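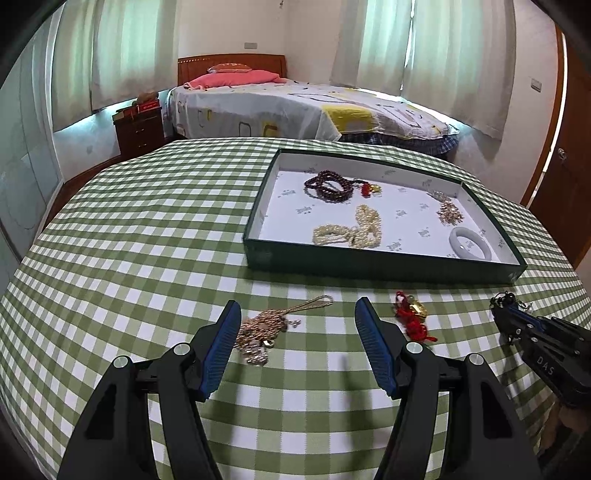 I have rewritten the part of our software that decides if a gripper is holding something. The old version looked only at the jaw opening: wide means open, a middle value means object, almost zero means the fingers closed on nothing. For cups and boxes this was fine for a long time. Then we came to jewelry. The gripper on the right has a small beaded thing with a thin loop between its tips, and for the old code a grasp like this one is the same as an empty hand. A red cord or a fine gold chain is even worse.

Noemí Zepeda
3/9/26

I will write down what I changed, in some posts. It is mostly for people who also maintain this kind of code and have a function called is_grasping() somewhere that they do not want to open.

First, where it sits. Our pipeline is named Stalley. It takes the camera video and the jaw opening, recovers the path of each gripper, cuts the recording into segments (approach, close, carry, release) and gives these segments to the policy training. The grasp detector makes the cuts. If it is wrong, everything after it is wrong, and very quietly.

The old rule in plain words: if the opening stops decreasing and stays above a threshold, there is an object. The threshold was in the config with the comment "do not touch". I wrote this comment myself last October and I could not remember the reason.

My first idea was to make the threshold smaller. Please do not do it. The opening signal has a small drift, and the ribbed pads are soft, so "closed on nothing" with strong pressure and "closed on a thin chain" with weak pressure give values that overlap. I plotted both and there is no line you can draw between them.

My second idea was to ask the image. We have a camera that sees the space between the pads all the time, so why do we guess from one number?

The plan was simple. Crop the region between the pads, run a segmentation, check if something that is not background goes through the gap. The crop is easy. The pads are blue and nearly always stay in the same part of the picture, so you can find them with very cheap code. The segmentation was the hard part.

Thin things disappear. Our segmentation model works on a reduced image, and when you reduce the image a chain becomes a few bright dots and then it becomes tablecloth. The mask for a bangle is beautiful. The mask for a chain is a row of islands, and from one frame to the next the islands are in different places.

The checked cloth does not help. Green and white squares give strong edges everywhere, and the model likes to connect a piece of cord with the border of a square and call it one object. I had a mask of a necklace with a perfect right angle in it.

For the calibration, on the other hand, this cloth is my friend. The lens bends every line near the border, so after undistortion I only need to look at the checks and see if they became straight again. I found in this way that one config was loading the lens parameters of a different camera. The path error it produced was small, smaller than what our tests look for, so the tests were green the whole time.

Reply to a question from Jellau (I copy it here so it is in the thread): yes, repeated squares are also dangerous for visual tracking. One corner of a check looks like every other corner. We match features with a motion prior, and features from the room behind the table get more weight. A headboard, a door, a nightstand are all boring and they are all unique, and this is what a tracker wants. If your camera looks straight down for a long time you lose them, so watch the covariance there.

Back to the grasp. What worked was to stop asking "is there an object in the gap" and to ask "does something move together with the pads".

In the camera view the pads are almost fixed. When the gripper lifts, the table moves away in the image. If something is held, a few pixels near the tips do not follow the table. They stay with the pads. For this you do not need to know what the thing is, and you do not need a clean mask of it. Some beads that stay where they are while the checks slide under them are enough. 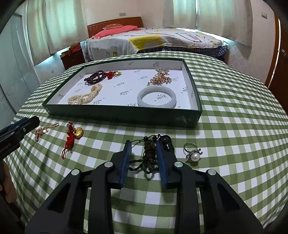
So the detector now computes optical flow in a small window at the finger tips, estimates the flow of the table plane from the rest of the picture, and looks at the residual. A group of pixels with near zero motion, while the plane clearly moves, is counted as held. The pads themselves are masked out. I forgot the mask in the first version and it reported a permanent successful grasp of the gripper's own finger.

The weak point is obvious: you must move to know. Between the closing and the lift there is no relative motion, so the detector can only say "unknown". The old code had two states. I added a third one, and it was more work than the flow.

Every place that used the result as a boolean had to decide what to do with unknown. The segment cutter, the replay, the viewer, the export. In Python, "unknown" as a non-empty string is true, so for one evening all our unknown grasps were very confident grasps. Now it is an enum and the boolean conversion raises an error. I recommend this even for small projects.

The cutter solves unknown by looking back. When the lift starts and the residual says held, it labels the frames backward until the moment when the opening stopped changing. We do it offline, so looking into the future is allowed. For the online controller it is not allowed, and I come to this below.

There is a delay between the jaw signal and the video, and with thin objects you pay for it. With a box, if you are late by a frame or two, the box is still there. With a cord, the cut lands before the fingers are closed, and the policy learns to lift when the pads only touch. I now estimate the offset for each recording by correlating the opening signal with the distance between the blue pads in the image. It is the same quantity measured in two ways, so the correlation has a sharp peak.

If there is no sharp peak, Stalley refuses the recording and writes why. Before, it used the default offset and continued. I prefer a program that stops.

A thing I did not expect: long objects. You pick up a bracelet at one point and the rest of it hangs or stays on the table for some time. The part near the tips moves with the pads, the part below moves with the table, and the middle does something of its own. The residual is not a clean group, it is a gradient. My first clustering threw it away as noise.

Now I look only at the part of the window closest to the tips, and I let the rest be confused. For "held or not held" this is sufficient. For "how is it hanging" it is not, and I have no good answer at the moment.

Two grippers at the same table are one more case. Each camera can see the other gripper, and a second gripper coming into the view from the side is a big dark thing that moves with neither the table nor my own pads. It was destroying the plane estimate. I project the pose of the other gripper into the image and mask a generous area around it. It needs both paths in one common map, so the order of the steps had to change: first align both, then detect grasps. The dependency graph is now uglier and the results are better.

The hand holding the second gripper also comes into the image sometimes. The pose does not tell me where the hand is, so I made the mask longer on that side. It is a crude solution. It stays until someone complains.

For testing I took 700 segments that were already cut by hand and ran the old and the new detector on all of them. For rigid objects there is almost no difference, and I am happy with no difference. For chains, cords and strings of beads the old one was useless, and the new one agrees with the human label in most cases. The remaining errors are mainly very slow lifts, where the plane motion is near the noise of the flow.

I will not give a percentage. The hand labels for thin objects are not good enough for that. When I looked at the disagreements, in several of them I could not say myself at which frame the cord was held. Montes and I labeled the same clips separately and we did not agree with each other.

About the online controller. It cannot look back, so after closing it makes a short test lift, waits 500 ms, and reads the residual. Held: continue. Not held: open, go back, try again a little deeper. Unknown: lift a little more and read again, and after this it gives up and asks. The wait is ugly to watch. I tried to shorten it and the decisions became unstable, mainly when the object was still swinging.

"Why not a tactile sensor?" Yes, I would like one. The code must also work on recordings we already have, and these have video and opening, nothing more.

"Why not train a network for it?" Maybe later. The flow version gives labels, and labels are what I would need for the network. I also like that when it fails I can open the viewer, look at the arrows and understand the failure before lunch.

The viewer got a small update too. It shows the held state as a colored bar under the video, with gray for unknown, and you can click on the bar to jump to the change. Most of the errors I described above I found with this bar in one afternoon. I should have made it first.

Open problems, if somebody wants one: transparent beads, one cord lying across another cord (you lift one and both move), and a pearl necklace with several strands, where you never know how many strands you took. For the last one the detector says held, and it is correct, and it does not help you at all.

The change is in the branch stiltdale, not yet in main. The config key for the old threshold still exists and prints a warning if you set it. I will remove it in the next release, so please check your files.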